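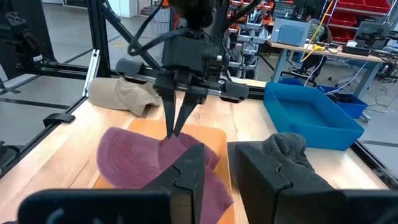 The serial novel *Koubek* began with a walk across a dry lake and has now reached its 100th chapter. Its author, who publishes only under the pen name Wena, agreed to speak with the Nudgate Fiction Archive on the condition that no other name be used. The conversation took place in the Archive's reading room and covered the writing of the book, its long middle section, and the chapter that readers know as the Event. Wena spoke first about objects. "I need one plain thing in every chapter," the author said. "A cap, say, a maroon one, crumpled and half folded, with the rows of stitching showing under the bill. If I can see the stitching, I can write the person who wore it." The traveler at the center of *Koubek* loses a cap of that kind in the second chapter and does not recover it until much later.

The early chapters were written quickly. Wena described a period of several months in which the traveler simply moved from one country to the next, meeting few people and speaking to fewer. "I did not have a plot. I had a man and a direction," the author said. "Readers wrote to ask where he was going, and I answered that I would post the next part when I knew." The Archive holds 374 of those letters, most of them printed from electronic mail, and they may be consulted on request.

Asked whether the letters changed the book, Wena was cautious. "Two of them did. One reader pointed out that the ferry had crossed the same river in the wrong direction. Another asked what the traveler ate. I had not given him a meal in eleven chapters, so I wrote the market at the salt gate, and that became the longest part of the book."

The Event remains the most discussed portion of the work. In it, every bell in the city of Koubek rings at the same moment, and the traveler alone does not hear them. The chapter runs to 3000 words and contains no dialogue. Wena confirmed that an earlier draft explained the bells in full. "It was a page and a half of explanation, with a priest to deliver it," the author said. "I took the priest out – he comes back later as a toll keeper – and the explanation went with him. I still have the page. I do not plan to publish it."

The Archive asked about the decision to release the novel in parts and without charge. Wena replied that the form had been chosen for practical reasons. "I work in the mornings before my other job. A chapter is what I can finish in 2 weeks. If I had waited for a whole book, I would have kept rewriting the lake." The lake chapter has been revised four times since it first appeared, and the Archive preserves each version.

On the subject of the ending, Wena offered little. The traveler is at present in the hill country north of the city, in the company of a mule he has not named. "He will have to go back down," the author said. "I know the last sentence. I do not know who says it."

Wena will read from the new chapters at Nudgate on September 27, 2026. Seating is limited, and requests should be sent to the Archive's front desk.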